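Walo kitchen demos, README

Hi! I'm Pylyp Ivanyshyn and I put this set together, so if something is broken it's probably my fault and you should write to me first.

Walo is a set of demonstrations for two-arm kitchen chores. One episode is one person driving both arms through one chore, start to finish. There are 500 episodes in this release. An older batch from August used a different table layout and I've left it out completely, so please don't mix them if you still have a copy lying around.

The chore in this part is plates and a dish rack. Most of the action belongs to the left arm. The right arm is recorded the whole time too, even when it just hangs there (please keep those channels, the policy needs to learn when to leave an arm alone!).
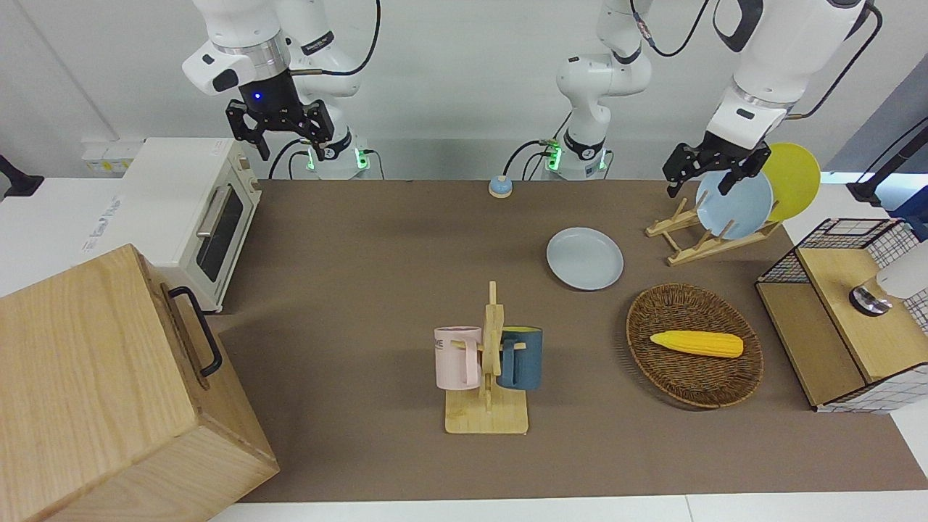 Each episode folder has the video, joint positions for both arms, gripper opening, and a text file with the instruction the operator was given. Instructions are written the way people talk, so you'll find "put the plate in the rack" and "can you rack that plate" side by side. I didn't clean those up and I'd rather you didn't either.

Joint logs and video come from 2 clocks. The Henier script lines them up for you, and you really do want to run it before training. I skipped it once and lost a weekend to a policy that closed its gripper a beat late every single time.
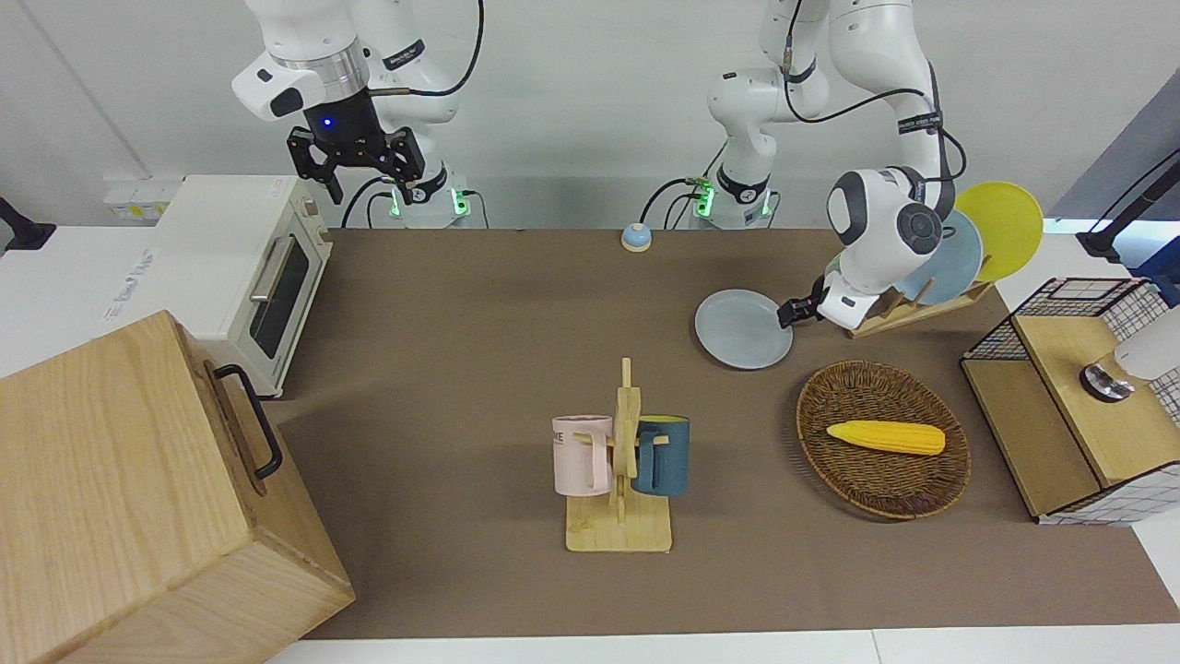
Left gripper holding a plate by the rim, beside the rack.

Things like the mugs and the corn in the basket stay on the table as clutter. Don't crop them out, a model trained on a bare table gets confused fast.

Fumbled grasps are in here as well. If the operator recovered, the episode is marked "recovered" and I count it as good data. If they gave up, it's in the Royer split, which I use for testing failure detectors and nothing else.

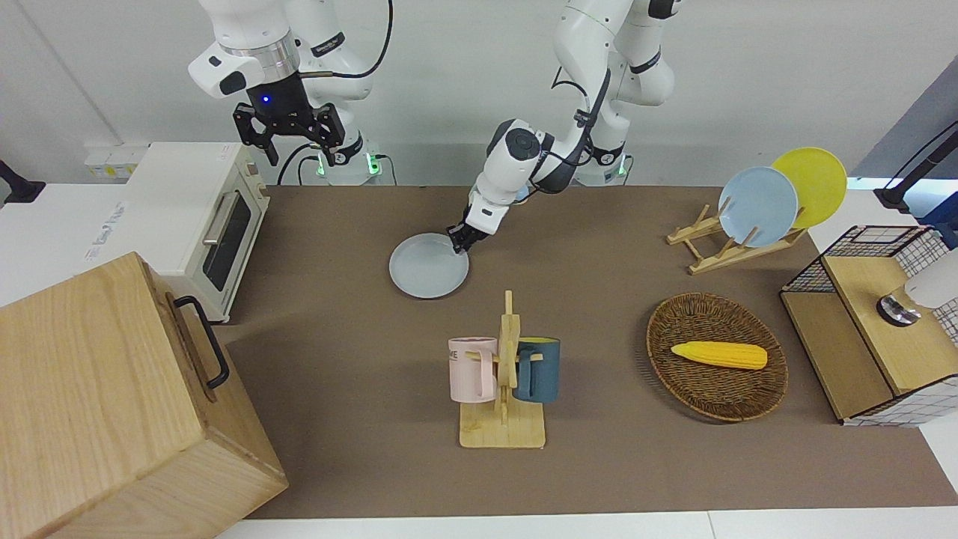 Can I train on just one arm's data?
You can, but load the full episode first and mask the other arm afterward. The Faltel loader expects both arms and will throw a shape error otherwise.

Still on my list: better notes on gripper force, and a smaller download for people on slow connections.

Last edited January 11, 2021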